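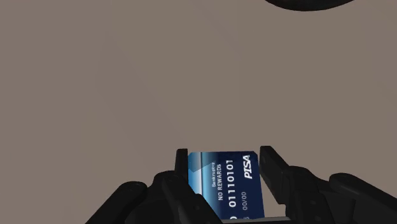
Andholm ferry replacement: progress report to the funder
Reporting period: March to June
Prepared by Izzati Hartono, project office, Prerport

Status at the end of June

The hull of the new Andholm ferry is closed up and painted to the main deck. The deckhouse is on and welded. Both main engines are on their beds but not yet aligned. Work on the hull and structure is on schedule. Electrical work is behind, and the landing at Chin is further behind than the vessel is. We do not expect to ask for more money in this period. We are asking for one change to the order of payments, set out near the end of this report.

The vessel remains as described in the grant agreement: an aluminum catamaran for 174 passengers, with an open aft deck for bicycles and light freight, running between Prerport and Chin with a stop at Andholm. The passenger number has not changed since the design was frozen. The builder is Vellitz.

Hull and structure

The last of the bottom plating in the port hull was welded in March. The class surveyor asked for repeat X-rays on a run of welds near the forward crossbeam, and one length had to be ground out and done again. It passed the second time. The starboard hull had no repeats.

The deckhouse was built in the smaller hall and moved over in April. It had been planned as one lift, but the yard split it into two after checking the crane load with the window frames already fitted. The joint between the sections runs behind the kiosk and will be covered by the lining. It has been hose tested and was tight.

The bow doors have been changed. The first drawings had them hinged at the side, and the crews at Chin pointed out that an open door would foul the fender piles at low water. They now slide. Vellitz priced the change and it was paid out of contingency, as agreed with your office in the spring. The approved change note is in the attachments.

Fuel and water tanks have been pressure tested. The gray water tank was found to be smaller than specified because a frame had been moved to clear the shaft line. We have accepted this. It means pumping out at Prerport every night, where the old boat could go two nights, and the operating plan has been updated to match.

Machinery

Each engine is rated at 652 kilowatts. They arrived in April and were kept under heat until the deckhouse was on. Shafts and stern bearings are in. Alignment has to wait until the boat is afloat, so the engines will stay loosely bolted until launch.

The gearboxes came with the wrong output flanges. The supplier took them back and sent the right ones at its own cost, and the yard moved the piping work forward to fill the gap. No time was lost on the critical path, although the engine room is now fuller of pipe than it should be at this stage, and the fitters have had to take two sections out again to get the exhaust lagging in.

The steering gear is installed and has been moved by hand pump from stop to stop. The bow thruster the operator asked about last year has not been added. It was priced again in May and the answer is the same as before: it would cost too much weight forward.

Electrical work

This is the weakest part of the job at the yard. Cable pulling was meant to be finished in May. At the end of June the main runs are in, but the branch runs to the passenger space and the wheelhouse console are not. The electrical subcontractor lost people to another job over the spring and did not tell the yard until the gap was plain to see. Vellitz has since put its own electricians on the wheelhouse side and left the passenger space to the subcontractor.

The main switchboard has passed its factory test. One breaker was wrongly labeled and this was corrected the same morning. The emergency switchboard is still waiting for a drawing to come back from class, which we have chased and will go on chasing.

We have asked for a weekly list of cables pulled and terminated, in place of the percentage figure we had been given. The percentage went up every week and the boat did not look any different.

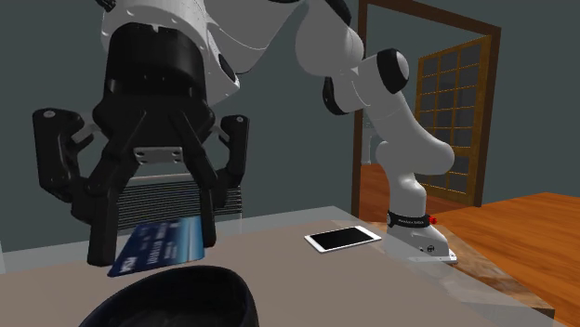
Ikhsan Ginting replied, when sent this section in draft, that it was fair on the delay but left out the reason the branch runs could not start earlier: the ceiling brackets in the passenger space were redesigned after the change of seat layout, and the cable trays hang from those brackets. He asked that the report say so, and also that the new weekly lists be read with some care, as a long cable to the wheelhouse and a short one to a reading light each count as one line.

We accept both points. The seat layout change was ours. It was made to fit a second wheelchair space near the forward door, which the access review had recommended, and we sent it to the yard later than we should have. We still hold that the brackets account for only part of the delay. The wheelhouse console was not affected by them and it is late as well.

The landing at Chin

The ferry cannot run a full service until the new pontoon at Chin is in place. The old one sits too low for the bow ramp, and the gangway gets too steep at low water for anyone with a stroller or a wheelchair. The pontoon itself is built and tied up at Prerport. The guide piles are the problem.

The ground survey had shown soft silt over clay. When the first pile was driven it went through the clay sooner than expected and kept going. Driving was stopped and the contractor took more cores. These show that the clay is thinner toward the shore end, so the two shore piles need to be longer. The longer tubes have been ordered. Until they come, the barge has been released so that we do not pay for it to stand idle.

There is a limit on pile driving in the herring season, and this has not been a problem so far. If the longer piles arrive after the end of August we will need a new permit. Aiman Nugroho has already spoken with the harbor authority about this and has been told to apply early, so the application will go in during July whether or not it is needed.

The shelter and ticket machine at Chin are not funded by this grant and are being handled by the operator. The foundation for the shelter has been poured.

Andholm stop

No marine work is needed at Andholm. The existing quay suits the side door. The handrail on the steps has been replaced, and two of the bollards have been moved along the quay to match the mooring points on the new boat. The old ferry can still use them with longer lines, and its crew has been doing so.

Crew and training

Four of the deck crew have finished the high-speed craft course, even though the service speed of 10 knots inside the sound would not require it. The outer leg does. The remaining crew will go in the fall when the summer timetable ends and people can be released.

Two of the engineers spent a week at the yard in June. They came back with a list of comments on access in the engine room, most of them about filters. The yard has agreed to turn the fuel filters so that they can be changed from the walkway. It has not agreed to move the bilge manifold, and we have let that go.

The crew manual is in first draft. The sections on mooring and evacuation are done. The section on the fire system will be written after the supplier's visit.

Public information

Smaranda Mihăilă held an evening meeting at Prerport in May and another at Chin. The questions were mostly about the winter timetable, bicycles, and whether the last evening boat will be kept. It will be. Several people at Chin asked why the landing was quiet after the first pile, and a notice has now been put up there and on the operator's web page.

One written complaint was received about noise from the pile driving. It has been answered.

Budget

Spending to the end of June is within the approved total. Contingency has been used for the bow doors and the extra cores at Chin. It will also be used for the longer piles once the invoice arrives. After that, what is left should cover normal changes during outfitting, but it would not cover a second surprise at Chin.

The payment tied to completion of electrical installation will not fall due when planned. The payment tied to launch may now come before it. We request that the two be allowed to change places, with no change in either amount. Endang Yusof has prepared the revised schedule, and it is attached for signature.

Main risks

The emergency switchboard drawing may come back with comments. If it does, launch can still go ahead, but sea trials cannot.

The longer piles may be late. The supplier has given a delivery month but has not confirmed a day. If the landing is not ready, the new ferry can run between Prerport and Andholm only, with the old boat kept on for Chin. This would mean two crews, and the operator has not budgeted for it beyond October.

The old ferry's passenger certificate runs out in December. An extension is possible after a dry docking. We have asked the operator to hold a docking slot at Prerport and it has done so.

Planned for next period

Finish branch cabling and start terminations in the passenger space. Fit windows and begin insulation and lining. Launch, then align the engines. Drive the remaining piles at Chin and place the pontoon. Apply for the extended pile permit in July. Incline the vessel and send the stability book to class. Send the next report at the end of September.

Attachments: change note for bow doors, core logs for Chin, revised payment schedule, minutes of the May meetings.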